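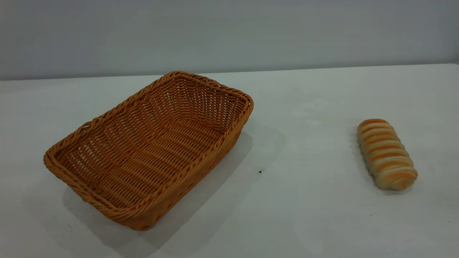 Who Is Behind the Door? Company Addresses in the Port District of Fetberg

Project report, second year, Economics and Public Administration
Iqra Farooqui and Ehsan Naqvi

1. Background

Our course on public records asked each pair of students to choose one open register and to put a question to it. We chose the company register of Fetberg, and our question was simple: how many companies in the port district have a real office at the address they have given?

The topic came from a lecture on letterbox companies. Such a company exists on paper, has a director and an address, and can own a ship, a flat or a bank account. It does not need to have a desk. Many of them are legal and have an ordinary purpose, for example to hold a patent or to keep two parts of a family business separate. But the same form is useful for a person who wants to hide where money comes from, and the lecturer said that the address is often the easiest place to begin.

2. The material

The register can be searched on the internet without payment, but only one company at a time. There is no function to download a list. We therefore copied the entries by hand into a spreadsheet, street by street, which took most of October. Iqra took the streets north of the canal and Ehsan took the south side.

In total we have 843 active companies. For each one we wrote down the name, the address, the name of the director, the year of registration and the stated kind of business. We left out companies marked as closed, although this was perhaps a mistake, as we explain in section 6.

The register also has a field for the owner. In Fetberg this field is voluntary for companies below a certain turnover, and in our material it was very often blank. We decided early that we could not build the project on it.

3. Method

First we sorted the spreadsheet by address. If more than five companies had the same street number and the same floor, we called this a shared address. The limit of five is our own choice. A lower limit would also catch small families where the parents and the children each have a firm.

Second, we walked to the shared addresses and looked at what was at the street door: nameplates, bells, mailboxes. We did not ring and we did not enter any building. Our teacher had asked us to stay on the public sidewalk, and we think this was right.

Third, we compared the names of directors across all the companies.

4. Results

Of the 843 companies, 199 are registered at a shared address. They are not spread evenly. North of the canal there are few, and these are mostly accountants who let their clients use the office as a mail address. South of the canal they gather in a small area behind the old customs hall.

The largest group is at Cozma House, a four-story building on Skurkov Street. On its second floor 32 companies are registered. The street door has one plate for this floor, with the name Noveo. Noveo is a formation agent, which means that it sells ready-made companies and also rents out an address and a mail service. It says this openly on its website, with prices. We wrote to Noveo twice with five questions. The first letter received a polite answer that the questions had been passed on. The second received no answer.

The comparison of directors gave a result we did not expect. Of the companies at Cozma House, most are directed by the same 10 persons. None of these persons appears as a director anywhere else in our material. We cannot say if they are employees of the agent, if they are paid for the use of their names, or if they are real managers who happen to like the same floor. The register does not contain this information.

The stated kind of business was usually "consulting" or "general trade." One company gave "boat varnish." We could find no website for it, but a small varnish business does not always need one.

5. Discussion

It is important to say what the results do not show. A shared address is not a sign of crime. Several companies in our material are surely owned by people who work from home and do not want their private address in a public register. We know one such person ourselves, a translator, and her reason is a good one.

On the other hand, a citizen who wants to know who owns a warehouse in the port may come to the second floor of Cozma House and can go no further. He finds a company, a director and a plate. The owner field would answer the question, and it is empty. We think that this is the weak point, more than the address.

We discussed between us whether the field should be made obligatory. Ehsan thinks yes, for all companies. Iqra thinks that it should be obligatory but that home addresses of owners should be visible only to the authorities. We did not reach one opinion and have left both here.

6. Problems in the work

Copying by hand produces errors. We checked each other's streets by looking up every twentieth entry again, and corrected spellings and a few wrong years. There must be more errors which we did not find.

We should have kept the closed companies. Late in the project we read that letterbox companies are often closed after a short time and replaced by new ones, and with our material we are not able to see this. To go back to the first street was no longer possible before the deadline.

The spelling of directors' names is also not consistent in the register. Where two spellings differed by one letter and the address was the same, we treated them as one person.

7. Further work

A next group could repeat the count in one year with the same streets and include the closed companies from the start. Our spreadsheet, with the notes from the walks in a separate tab, is stored in the course folder and may be used by other students. The two letters to Noveo and the one reply are attached as an appendix.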